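Why I Stopped Waiting for the Perfect Home Robot

October 14, 2026

In our shared workshop at Watville there is a shelf for projects that people started and left. Most of them are robots. I put two of my own there, and I do not feel ashamed, but I began to ask myself why home robots so often finish on that shelf when a homemade 3D printer or a homemade lathe usually does not.

My opinion is that we builders start with the wrong part. We buy motors first. We cut aluminum, we print brackets, we solder until late, and after some months we have an arm which can wave. Then we ask what it should do in a home, and we find that we never studied the work. I think the work should be studied first, with cheap tools in human hands, and the arm should come last.

My first arm was from a kit called Pruren. It cost me 600 dollars, with the power supply, and I spent most of a winter on it. The mechanics were good. The kit came with a demonstration program that moves a wooden cube from one square to another square, and it did this very well. In January I gave it a dish towel. It pushed the towel off the table and continued the motion as if it was holding something. I remember that I laughed, and after that I did not turn it on for a long time.

It is easy to say that the software was weak. I said so myself, in the members' newsletter. Now I believe that I was asking the machine to know something I did not know. How does a person pick up a towel? Where do the fingers go in, how wide are they open, what does the second hand do while the first one is pulling? I have folded clothes since I was a child and I could not answer on paper. My hands know it and they do not tell me.

The second project, which we named Venckus after the street behind the workshop, began from this question. We agreed to build no arm before we had worked with hand-held grippers in real rooms. Cloth was my task, because I had failed with it already. I kept a table of my attempts with one piece of clothing on many surfaces, and when I stopped, the table had 1,511 lines. In 282 of them I wrote the same remark in the last column: "took two layers." I wanted one layer of fabric and the jaws closed on two. With my own fingers I would rub the layers apart and not even notice. With a gripper it becomes a problem you must plan for, and I am glad that I met it before I paid for any motor.

Another lesson was about the rooms. At the workshop we have a flat gray table with good light, and everything I learned on that table was too optimistic. A bed is soft and gives way under the fingers. 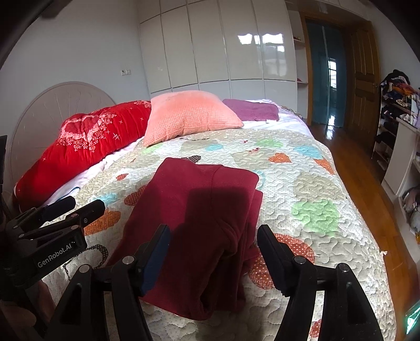

A quilt has its own seams, and a pattern can confuse the eye about where the garment ends. The shadow of your own arm falls on the place you most need to see. I would not have written any of these into a list of requirements if I had stayed at the table.

Some members do not agree with me, and their argument is serious. They say that a person holding a gripper is still a person. He has a shoulder, a back, two eyes and much patience, and he corrects his mistakes without thinking. A motorized arm from Neltutley, the design most of us copy, has a short reach and a wrist that cannot turn so far. So what you learn by hand may be impossible for the arm later. I accept this. I had grips in my notes that no cheap wrist can make, and I crossed out 88 of them. But I prefer to cross out lines in a notebook than to throw away brackets.

There is also the matter of pleasure. Many people come to a workshop to make metal and plastic parts, and holding a tool over a shirt for a whole evening is boring work. I understand them – it bored me too. I only think that we should be fair about what we are building. If you want to enjoy the machining, build the arm and be happy with the wave. If you want a robot that folds laundry, you will have to spend time with laundry.

The Venckus arm is not finished. It has a base and one joint, and the base is too heavy, which is my fault. The gripper is decided, however, and for the first time in my life as a builder I can say why its fingers have the length they have. The Pruren arm is still on the shelf, next to the bandsaw, and whoever needs the power supply may take it.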